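Mentoring for Small Business Owners: Notes on the Coming Year

January 20, 2024
By Biljana Dumitrescu

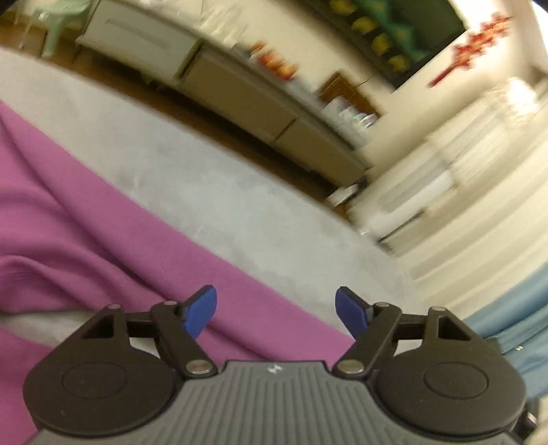 Blue finger pads over purple cloth.

Applications for the spring round of the Zupan mentoring program will be accepted until the end of February. I have served as a mentor for three years, and several readers have asked me to set out how the arrangement works and what is expected of those who take part.

Each business owner is paired with a mentor from a different trade. The pair meets every two weeks, in person or by telephone, for a period of six months. My first pairing was with Costel Perić of Pretetti, who wished to hire his first employee and had never written a job description. We spent two full meetings on that document alone. He has since taken on a second member of staff.

Applicants should have been trading for at least one year. The fee remains $500, payable in two installments, and covers all meetings and the closing workshop. Recent accounts are requested with the application – a simple summary is sufficient.

Eleni Babić will again coordinate the pairings and will contact applicants directly. Preferences for a particular mentor may be stated, although they cannot always be met.

I would encourage owners to consider in advance one question they would like to resolve. Pricing, hiring and late payment are the most frequent subjects. Matters of law or taxation should be referred to a qualified adviser.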